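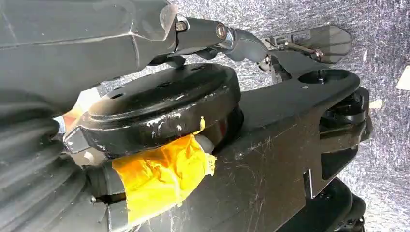 Ask them what they plan to break first, and put that in the budget before anything else, was the comment written across the top of our first draft, and it changed the whole report. Our draft had a lovely long list of things we wanted and not one line for things that would wear out. We have kept the comment on the wall over the bench ever since (in large print!).

January 21, 2022
By the Tinerholm Robot Handling Group

Our project is about getting a small robot arm to hold and turn parts from worn-out wheeled machines, the kind with folding joints, brackets, rubber wheels and a lot of black plastic. The arm itself belongs to the department and we didn't have to buy it, which was a great start. What we did have to buy was everything between the end of the arm and the part being held, and this report is mostly about how we planned that spending. There is a second report coming on the software. That one has more graphs.

The grant was 500 dollars for the whole year. That sounded enormous in the fall and then we opened the Costero catalog.

What we thought we needed

The first draft asked for a second camera, a force sensor, a quick-change plate for the wrist, two sets of fingers, a light with a dimmer, and a rolling cabinet. We added it up and it was so far past the grant that we laughed. The cabinet alone would have eaten most of it, and we'd put it in only because another group has one and it looks fantastic.

So we went the other way. We sat down with the arm and a pile of used parts and wrote down what stopped us each time. Two afternoons of this taught us more than the catalogs did. We really recommend it to anybody starting a project like ours, and you can do it with the arm switched off, moving it by hand.

What stopped us, in the order it kept coming up:

Dark parts. Black brackets next to black joints next to a black wheel are very hard to tell apart with the camera close up at the wrist. We could see a pale scratch or a scuffed rim perfectly well and still have no idea where one part ended and the next began.

See-through plastic. Smoky covers and fenders confused our depth readings. Sometimes the reading was of the cover and sometimes of whatever lay behind it.

Tape. A part with yellow-orange tape wound around the shaft is great for the camera, finally a color, but loose tape moves when the fingers touch it, and a dangling strand can end up anywhere.

Smooth rims. The fingers we had were hard plastic and they slid on anything round.

Notice that a force sensor fixes none of the first three. We still want one very badly.

The fingers

This was the biggest single decision. Costero sells a soft-faced set for 158 dollars, with pads you can replace. Statley sells a cheaper set where the pad is molded on, so once the pad is torn the finger is finished. Half the group wanted Statley and spent the difference in their heads about four different ways. Then we went back to the comment on the wall and asked how many sets of Statley fingers we would get through by June. We didn't know! We still don't, but edges of metal brackets are not kind to soft rubber, and we had a pile of them waiting.

We picked Costero. Then came the part none of us had planned for. Shipping, with the insurance our department insists on, was 43 dollars. Any order over 200 dollars has to be signed off by the faculty office before it can be placed, and the fingers plus the shipping came to one dollar more than that. One dollar. The sign-off took most of a month, and we spent it testing with a set of fingers we'd made from foam and rubber bands, which were honestly pretty good at holding round caps and hopeless at everything else.

If you are at Tinerholm and reading this for your own project, check whether shipping counts toward the limit before you build your order. It does.

The light

We loved doing this part. The Ugwu lamp we'd first picked was a ring that clips around the camera, and it would have been a very neat fix for the dark parts. We borrowed one from the photo lab for a day to try. On matte surfaces it was wonderful. Scratches and scuffs came up clearly, and so did the rounded end of a bracket and the hole through it. On anything glossy it put a bright ring right where we needed to see, and bolt heads turned into little suns.

A plain desk lamp off to one side did better on the glossy parts and nearly as well on the matte ones. We had a desk lamp already. Cost to the grant, zero, and we moved that money straight into spare pads. We did buy a better clamp for it, since the old one sagged a little each time someone leaned on the bench.

We would like to test two lamps, one each side, next term. It might flatten the shadows too much. We're excited to find out.

What we put off

The quick-change plate is off the list for now. With one set of fingers there is nothing to change to. The second camera is waiting until we've got everything we can out of the one at the wrist, and the software half of the group thinks there is plenty left in it. The force sensor we moved to next year's request, with a page of reasons attached. The rolling cabinet is a cardboard box with a label on it.

We also put off a proper work surface. Right now parts can go on a bench or straight on the carpet, and speckled carpet is an interesting background to work against, full of small light flecks that our edge finder wants to believe in. A plain mat would be cheap. We held back on it because the software people asked us to leave the difficult backgrounds in for a while, and they had a point: a system that only works on a plain mat isn't much of a system. We'll buy the mat anyway, later, for comparison.

Planning for wear

After the fingers arrived we started a sheet taped to the side of the bench. Each line has the date, what was replaced, what part was being held, and a guess at the reason. Guesses are allowed and are written in pencil. So far the pads closest to the tips go first, as you'd expect, and the metal parts with notches are the worst for them. Screws that stand up next to a hole are bad too.

The sheet is how we'll write the next budget. For this one, we simply set aside everything left after the fingers, the shipping and the clamp, and agreed that it could be spent on pads, tape, cable ties and bolts and on nothing else until June. That rule has been argued with twice already, both times over a very nice set of hex keys. The hex keys are on the list for next year, right under the force sensor.

Still open

Costero has not told us whether the pads can be ordered singly or only in packs. We've written to them again. Statley has offered to lend us a molded set for two weeks so we can compare the two on the same parts, and we've said yes, so the wear sheet is getting a second column.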